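Qaisi Herringbone Hand Towel, Grey

Jorkach Home > Bathroom > Towels > Hand towels

In stock. Usually leaves us within 7 working days, sooner if Shadi Awwad is in a good mood.

We have sold a great many towels over the years and have opinions on most of them. The fluffy ones feel marvellous in the shop and then spend their first month moulting on your jumper. The Qaisi is a flatter, plainer sort of towel, woven in a herringbone that gives it a bit of grip, and it gets on with drying your hands without leaving anything behind.

It will feel a touch stiff out of the packet. Give it three washes. If you still dislike it after that, send it back and we will find it a home with someone less fussy.

Why we stock it

Our last grey hand towel came from Lumness, who changed the colour twice in one year and called it "grey" both times. Customers who had bought a pair in April and another in the autumn wrote to us, some at length. Qaisi has kept to the same shade so far, and we have asked them very nicely to carry on.

The details

Colour: grey (also in oatmeal, when Trimeck remember to deliver it)
Weave: herringbone
Hanging loop: no. We know. We have asked.
Price: £9 each, or two for £18, a saving of precisely nothing

Washing

Wash at 40 with similar colours. Skip the fabric softener, which coats the cotton and leaves you with a lovely soft towel that pushes water about. Tumble dry on low or hang it outside and hope. The care label is sewn in at a corner and can be snipped off if it annoys you, though keep it somewhere if you are the type to ring us about washing temperatures.
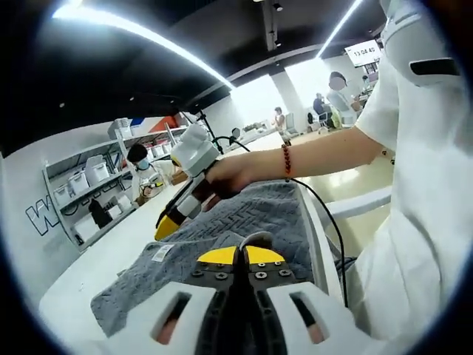 Delivery and returns

Postage is £3 on small orders and free once you reach £200, a sum we admit is a lot of towels. Unwashed items can come back within a month. Washed ones can too, under the three-wash offer, but please dry them first.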